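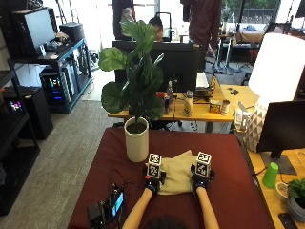
2022-02-16 – glove demos, cloth folding

Beige cloth on the maroon cover again. Marker cubes on the back of both gloves, fixed cam only today. Target for the Plitodex set is 180 good folds by end of week, we're at 87.

Tracking
– left cube drops out when the wrist rolls past the thumb side. Pose jumps, then snaps back. Replay on the arm looks like a twitch
– right cube fine
– tried a longer filter window, kills the jumps but the fingers lag on release. Put it back to 3 frames
– Zirkine exporter still writes left/right swapped if the left glove connects second. Plug left in FIRST. Check the header before you record, not after (lost a whole batch to this)

Folding
– press flat with both hands, hold a beat, then lift. Demos without the hold segment badly
– slow down on the corner pick. Arm can't follow at normal hand speed and the retargeting clips
– keep forearms out from over the cubes, obvious but I did it twice
– don't smooth the cloth at the end out of habit, the policy learns it and then wont stop

Replay
Ran episode 565 on the Kettani arms before lunch. First fold ok, second one the right gripper closed above the cloth. Height offset looks wrong, probaly the table calibration from before the cover went on. Redo with the cover in place.

To do
– recalibrate table height
– reprint left cube, bigger markers if they fit
– ask Markside about longer glove cables
– throw out anything with a left jump over the limit, script is half writen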